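[bench-equip] Re: Second two-arm cell, what to put in the request

Posted by Hauwa Oyelaran, 28 July 2026

Keyvan Ghaffari wrote:

> We have to hand in next year's equipment request soon and I've been
> asked to put a number on a second two-arm table. The first one was
> bought before I started and the paperwork is thin. I have the quote
> for the arms from Zavico and that is all I have.
>
> What did the rest cost you, in broad terms? I mean the table, the
> curtains, the lights, spares, the things people use up. Also, did
> you buy the kitchen props as a set or piece by piece? My manager
> wants one line for "accessories" and I don't think one line covers it.
>
> Last thing. Is it worth waiting for the Clarnell package, or should
> I just copy the table we have?
>
> Keyvan

Keyvan,

We went through this in May for our own second table, so most of it is fresh. I'll take your questions in a different order from how you asked them.

Copy the table you have. We looked at the Clarnell package and it is a decent product, but the base plate has a different hole pattern and the arms sit farther apart. Everything we had set up for the first table would have needed doing over. Nazanin Rostami worked out the hours for that and it wiped out the saving. If you were starting with nothing I would say get both quotes. You aren't, so I'd leave it.

On the accessories line, your manager can have one line on the summary page, but keep a sheet behind it. Ours was sent back the first time with a note asking what was in it. The second time I split it like this and it went through:

Structure. Frame, table top, rails, corner brackets, clamps for the arm bases. We got the frame cut by Rirnby and put it together ourselves. Order extra brackets at the same time. We were short and the second delivery charge came to more than the brackets did.

Surround. Curtains, the rail they hang from, lights. Get black cloth with no sheen. Ours came in two lots and the second lot reflected more than the first, so we sent it back. Ask for a sample before you order.

Arm spares. Gripper fingers, pads, cables, one spare wrist motor for each table. Put this in even if the arms are under warranty. The warranty covered our wrist motor last winter, but we waited 25 days for it and the table did nothing in that time. Cauã Amaral now keeps a motor on the shelf and we send the broken one in to replace it.

Consumables. Tape, wipes, pads again, anything the grippers wear through.

Props. I'll come to those.

Labor. People leave this out. Two of us spent 5 days on assembly, leveling and calibration for the second table, and we had done it before. If your finance people don't allow internal hours on an equipment request, at least write it in the notes so your manager knows where you'll be that week.

Now the props. We did it both ways. The first time we bought a boxed kitchen set from Mohammadi for $229 and used maybe half of it. The plates were too slick for the grippers and there were four sizes of pot we had no use for. The second time we bought piece by piece, 18 items, and it came out cheaper and every item has been used. The drawback is that somebody has to do the buying, and the receipts come from several stores. Mehrangiz Esfahani in our purchasing office wants all of them on one form, in date order. Check whether yours has a rule like that before you start.

What I would do is write down the tasks first and buy from the task list. Our main one this year is food prep on a cutting board, so we bought for that: the board itself, a knife-like tool that can't hurt anybody, a bowl, containers and a tray to move things into, play food. Then buy a second of anything the task can't run without. We have two identical cutting boards, and I would not go down to one. If the board warps or goes missing and the store has changed the model, your old runs and your new runs no longer match.
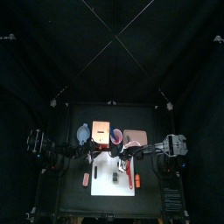
Buy for color too. It costs nothing extra if you think of it while you're in the store. A white board on a black table is easy for the cameras and easy for the operator. We had a dark gray board for a while and the operators complained about it every shift until I replaced it. Small items in red or orange are fine. Stay away from anything shiny, and from clear plastic unless you want to test on clear plastic.

Size matters more than price. Measure how wide your grippers open and take the measurement with you to the store. I've brought home things that looked right and were a hair too wide. They are in a box under my desk.

One more item for the sheet is storage. Two tables' worth of props need a labeled bin each or they get mixed up, and then you are buying again. We put shelving in the second request and it was the only line that was cut. I would ask for it again, under Structure this time.

For the total, take your Zavico quote for the arms and don't assume the price holds. Ask them to write the expiration date on it. Ours ran out while the request was sitting on someone's desk, and the new one was higher. Ask for the shipping as its own line as well, because the arms come in two crates and they had only quoted one.

I can send you our sheet with the prices taken out. The categories and the part descriptions are probably what you need anyway. Cauã has the drawing for the frame, and if your floor space is the same as for your first table you may be able to order from it with few changes. Write to him directly. He's away until the end of next week but he does answer after that.

Hauwa

Contact the list owner | © bench-equip list archive, posts belong to their authors | Back to top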